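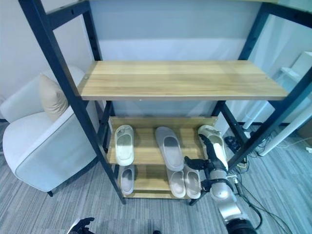
Slipper rack

A slipper rack is a low, open piece of furniture used to store indoor footwear near an entrance, in a hallway or beside a bed. It is a variant of the shoe rack, from which it differs mainly in tier height: slippers and slides have thin uppers and no heel, so the tiers can be set closer together. Most slipper racks have two tiers. They may stand alone or be placed inside a larger frame, with a plain shelf passing over the top.

Construction

The common household type is made of light wood. Each tier is either a solid board or a set of parallel slats held by two end pieces. Slats use less material than a board and let grit fall through to the floor, where it can be swept out. A slat thickness of 12 mm is usual for pine; bamboo slats may be thinner. Some models have a raised back panel behind the upper tier, which keeps footwear from being pushed off the rear edge.

Tiers may be level or tilted toward the user. A tilted tier shows more of the footbed and takes up less depth, but smooth-soled slides tend to creep forward on it unless a lip or stop is fitted. Finishes are normally clear lacquer or oil. Painted racks mark quickly where soles rub against the front edge.

Clearance between tiers is the dimension that most limits use. Slides with a molded strap need 100 mm or slightly more. Padded winter slippers need more again and are generally kept on the top tier, where nothing restricts their height.
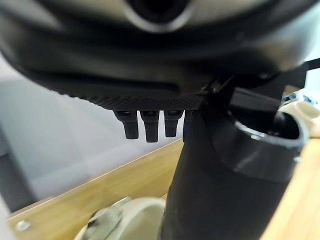 Where the upper tier itself sits under a shelf, the shelf should be high enough for a hand to reach in from the front without tilting the slipper. Perforated square steel posts are convenient for this purpose, as the shelf can be raised or lowered one hole at a time and fastened again with bolts or screws. A wood shelf laid across such posts is fixed near each end, and the screws are best left accessible from the top.

Arrangement

Slippers are placed in pairs, side by side. Two orientations are in general use. With the toe toward the back, the open end faces the user and the slipper can be picked up by the rim or strap. With the toe toward the front, the pair is ready to be set down and stepped into by a person entering the room - the arrangement preferred in many guesthouses. Mixed orientation saves a little width, as the narrow heel of one slipper fits beside the broad forefoot of the next, but it makes pairs harder to find.

Larger sizes are often assigned to one tier and smaller sizes to the other. In households with several pairs of the same model, color is the usual means of telling them apart. Foam slides in white, cream and pale gray show dirt readily and are wiped before being returned to the rack. On carpeted floors the lower tier collects lint and needs more frequent cleaning than the upper one.

Commercial models

The Rulent two-tier rack, 576 mm wide, was sold flat-packed in pine and later in bamboo. The Sandhu rack has the same general layout but uses dowels in place of screws. Both were intended for home use. Hemant Joshi, who designed the Rulent version, described the choice of width in a trade circular, the opening of which reads:
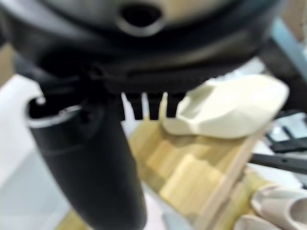
Skulbridge, March 2019

The rack takes three pairs of adult slides across each tier with a finger's width between them. A wider tier would need a center support, and the support would sit exactly where the middle pair goes. We have made up to 3000 of the narrow type and see no reason to change it.

A bamboo version with a higher back panel followed in November, sold under the name Andora. It was supplied without a lower tier for buyers who wished to keep boots on the floor beneath.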